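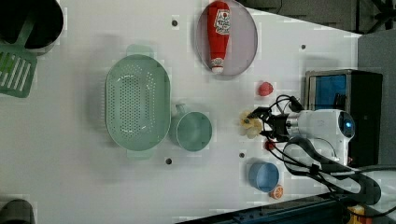

Marek Vávra wrote in to ask whether the Drekholm colander is worth replacing a perfectly good metal one for, and whether the holes let orzo through. Yes to the first – and no, not one grain in my kitchen!

I've had mine since November and I love it. I cook pasta for 4 most nights, plus beans, and it drains so fast that I stopped shaking it over the sink. The old Cusar always left a puddle in the middle.

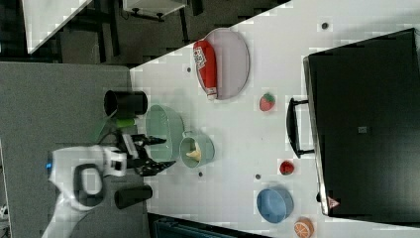 It also rinses clean in seconds, even after sticky rice. I timed a full pot of spaghetti on Saturday and it was done dripping in 22 seconds.
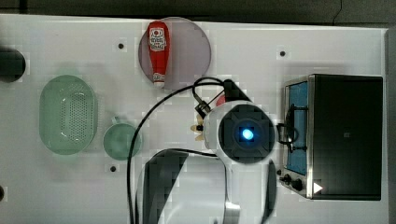

Storage is where I expected trouble, as my Skarnik cabinet is narrow and already full of lids. An oval like the pale green one on the left slides in sideways where a round bowl never would, and I get a whole shelf back.
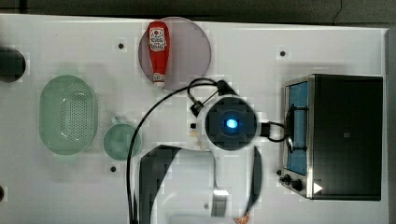 Oval colander, pale green

Gripes? The Jelínek is deeper, so if you wash a lot of salad, get that. For almost 30 dollars I'd have liked feet on this one too. Still using it daily.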